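Hiso opens its doors to show robot arms at work

Tanui, 12th April – I'm Mahfuz Uddin, and I look after the robot arms at Hiso. Today we let people in to see them, and what a day! We had room for 200 visitors and every place went, so thank you to everyone who squeezed in (and to those who stood by the door).

We ran 49 short demonstrations on the Govby arm between opening and closing. Most of them were plain pick-and-place jobs, the kind we do all week. People wanted to see the gripper close up, so we kept stopping to let them lean in and ask things. The kids asked the hardest ones – why so many cables, and does it get tired?

I loved the cable question, as I spend half my life routing the things. A loop has to have enough slack for the wrist to turn, and if you get greedy with the zip ties you'll be doing it over the next morning. I must have told that story to every group.

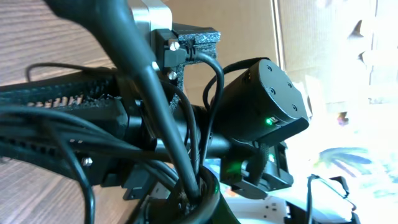 Black cabling and a green indicator light on the gripper hardware.

Our partners at Dravari brought two engineers along for the afternoon, and they took questions for three hours straight with hardly a coffee between them. I owe them lunch.

We'll do it again in November, with longer sessions and smaller groups so everybody gets a proper turn at the controls. Places are free but you do need to book. Schools and clubs can ask for a morning visit by writing to me at the Hiso front desk.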